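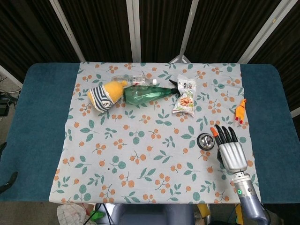

Flultach
A slow-burn mystery for people who like maps

Flultach is a parser-based mystery set on a tidal island off a cold coast, where the causeway opens twice a day and everyone you need to talk to is on the wrong side of it. You play Bevan, a surveyor sent to redraw the parish boundaries, and within the first dozen turns you'll find that one of the boundary stones has been moved (and not by the sea!).

You type what you want to do and the game answers. If you grew up on this sort of thing you'll be at home straight away, and if you didn't, there's a tutorial on the ferry that takes five minutes and can be skipped. The parser knows a lot of synonyms. Elango Menon, who wrote the code, spent most of one winter teaching it the different ways people ask to look behind a curtain, and we're still adding to the list.

What's in the game

28 locations, all of them reachable in the first act if you time the tides well
12 characters with their own daily routines, from the harbourmaster to the woman who keeps the bees
5 endings, one of which our testers took ages to find
A surveyor's notebook that fills in as you play and can be printed
Adjustable text size and colours, plus full screen reader support

The tide clock is our favourite bit. Each action takes a few minutes of game time, so dawdling over breakfast really can leave you stranded at the lighthouse overnight. It never locks you out of finishing, though. Getting stuck somewhere usually means a conversation you wouldn't have had otherwise, and Parvathi Kurup has written some gorgeous ones for the small hours.

How long does it take?

A first run is around 29 thousand words of reading, which most people spread over a few evenings. You can save anywhere, even halfway through an argument.

What it runs on

Windows, Mac and Linux, or in any recent browser. The game is built in Greluvby, our own engine, which is small enough to run happily on that old laptop in the cupboard. Saves from the browser version can be carried over to the desktop one through the Export option in the main menu.

Version notes

The July update fixes the rowboat bug (sorry to everyone who rowed into the chapel), adds a colour-blind friendly map and lets you name the dog. Old saves still work, but the dog will be called Arkitz unless you start again.

Known issue: typing UNDO during the ferry tutorial skips back to the title screen. A fix is on the way.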